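Drumasell needs to stop selling fixes as content

Eight seasons in and we're still doing this. Patch drops, servers fall over, and then the "apology bundle" shows up in the store.
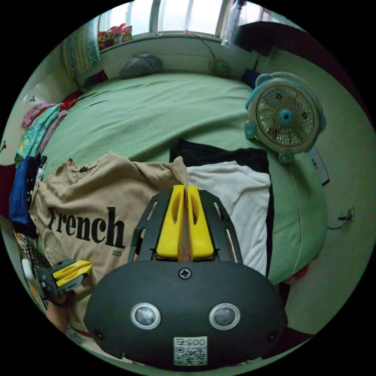 Which costs 713 gems, by the way. For a skin and a loading screen. Flollo calls it a thank you to the community. Thanks for what? Paying twice?

Look, I like this game. Over 30 hours on the Lallden map alone, mostly solo queue, mostly losing. The gunplay is great. But the ranked reset wiped my stash again and support sent me the same canned reply as last time. Word for word. Ticket closed.

And don't get me started on the Kelmendi rifle. Broken since February. 66 damage through a wall, every lobby, every match. They can push a new store tab overnight but teh one gun everybody complains about needs "further data." Come on.

Free to play has to make money, fine. Sell hats. Sell dumb dances, I'll probably buy one. Just fix the rifle first, and give people their stash back without making them beg in the forums for it.

Until then my wallet stays shut. Probaly yours should too.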